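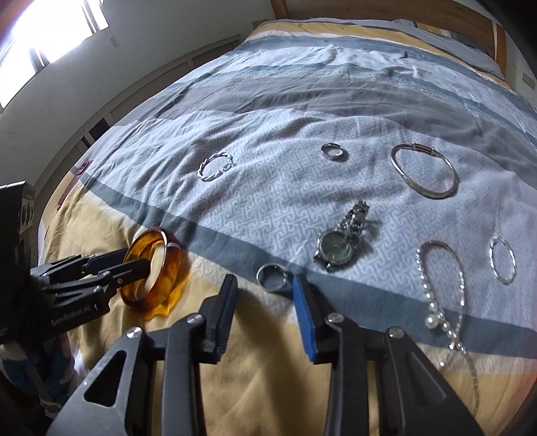
Jewellery on the spare bed, with the blue-tipped jaw over a ring and the other gripper holding the tortoiseshell bangle.

Review: a pair of hand-held grippers, bought on a small budget

We are a small outfit in Isthorpe, four desks and a kettle, and we collect handling data for people who train robot arms. When Nukham asked us to quote for a household job covering small, shiny and awkward objects, I had to decide whether to hire kit again or finally buy our own. I bought. Several months in, I'm very happy I did, though there are a few things I'd put in the budget differently next time, so this review is as much about the spreadsheet as about the grippers.

The set I got is a left and a right, both held in the hand, with black parallel jaws and swappable pads. It cost us £2,853 delivered, which was above the 2,000 I had pencilled in back in the spring. Where did the rest go? Spare pads, a second set of batteries, a hard case, and carriage from Mellor, who supplied it. None of that was on my first plan and all of it should have been. If you're pricing a pair for yourself, work out the whole kit before you ask anyone for approval, as going back a second time is no fun at all.

Now the good bit. They are lovely to work with! I expected jewellery to be miserable. A ring lying on a soft duvet sinks in slightly, you have to come down on it very straight, and if you're even a little greedy with the jaws you pinch up a fold of cotton along with it. After an afternoon of practice I was getting rings up cleanly most of the time, and our newest starter needed less than that. Bangles are a treat. You can take one by the rim, stand it up, turn it over and hand it across to the other side, and the movement feels close to what you'd do with your own fingers (my thumb still twitches, mind you).

The ribbed blue pad deserves its own mention. I fitted one to the right-hand gripper and left a black pad opposite it, meaning to compare them, and liked the mix so much that I stopped fiddling. The ribs seem to help with thin metal edges, and the colour means I can tell at a glance which jaw I've changed. Smooth round things are harder. A watch with a link bracelet is heavier at one end than you expect and swings about when you lift it by the strap, and beaded necklaces are in a class of their own. You can lift one easily enough, but putting it down in anything like a neat line takes patience. I wouldn't blame the tool for that, I can't do it much better by hand.

Weight is fine for the first hour and noticeable by the third. We now swap people over at tea time and again after lunch. That has a cost too, and it belongs in the plan: I had budgeted for one operator, and the job really wants two who take turns. On the Nukham work that came to 72 paid hours, against the far more cheerful number I'd written down to begin with.

Running costs have been kinder. Replacement pads are the main thing, and I put aside £257 for the year to cover those and a few screws. So far I've used less than half of it. The pads change quickly with the small driver from the case. Do keep that driver on a string or something, I have already bought a second.

Before buying I went through the figures with Nermin Sarıgül at Pumberg, who has kitted out more of these projects than I have. Her advice was to compare the purchase against the number of hire weeks I was certain of, leaving out the ones I was hoping for. On the certain weeks alone, buying came out ahead by the second job, only just, and that was enough to settle it. She also told me to keep a line for props, advice I ignored and then regretted. Costume jewellery is cheap piece by piece but you do want a decent range, with thick bangles and thin ones, hinged and solid, and plain rings next to fancy ones.

What would I change? A longer wrist strap, mostly, and a case with room for both grippers and their spares without having to solve a puzzle each evening. The printed guide is thin on pad choices, so write your own notes as you go.

Would I buy them again? Yes, straight away, and I'd order the extra pads in the same parcel to save on carriage. For tidy, careful work on small things they're the most enjoyable bit of equipment I've put on the books here. We start on kitchen drawers in July and I've already begun hoarding teaspoons.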